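The facilities group of the Stirnance housing office visited the Plidov building on a Saturday in August to review the refurbished shared apartments before the autumn intake. The visit was hosted by Haris Lodhi and lasted the full morning. The members of the group had read the tenancy file in advance and came mainly to discuss upkeep, noise and rent.

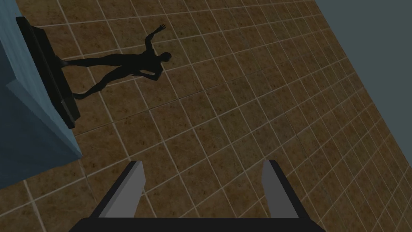 Upkeep takes the largest share of the building's yearly budget, and the discussion began there. Mr. Lodhi explained that cleaning contracts are now let for two years at a time, which has reduced turnover among the cleaning staff. Mottled brown tile with pale grout lines, such as the group saw on the visit, was discussed at some length. Members asked how often grout should be resealed under heavy use and were referred to the maintenance schedule, a copy of which has been requested.

## Rent and deposits

The building holds 117 tenancies. The deposit stands at $300 and is returned within one month of departure, less any agreed charges. Monthly rent for a single room is $649, with heating included. Shazia Mengal asked whether heating would be billed separately in future years. No change is planned for the coming intake.
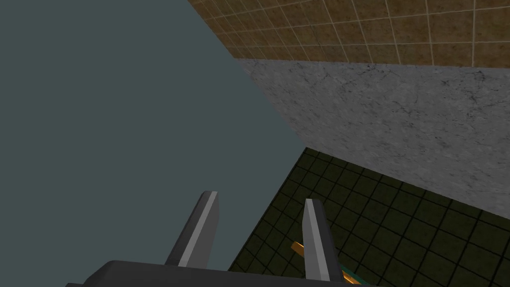
*Brown square tile beside a plain blue-gray surface, Plidov building.*

## Noise and quiet hours

Quiet hours begin at 10 p.m. Complaints are made in writing and answered by the building office, with a meeting offered to both parties if a second complaint follows. The group noted that the written form is short and available in several languages. Stirnance still takes complaints by telephone, and the records are uneven as a result.

Storage was raised under the same item. Tenants may keep bicycles in the basement, but the room is locked overnight, and early-shift workers have asked for a key.

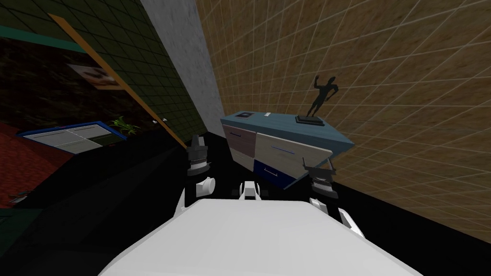
Soon-im Yeo remarked that the key request should be settled before the intake, and that a deposit on each key would be fair to everyone. Mr. Lodhi agreed to put the proposal to the Plidov office. Stirnance will receive a written reply and the maintenance schedule together.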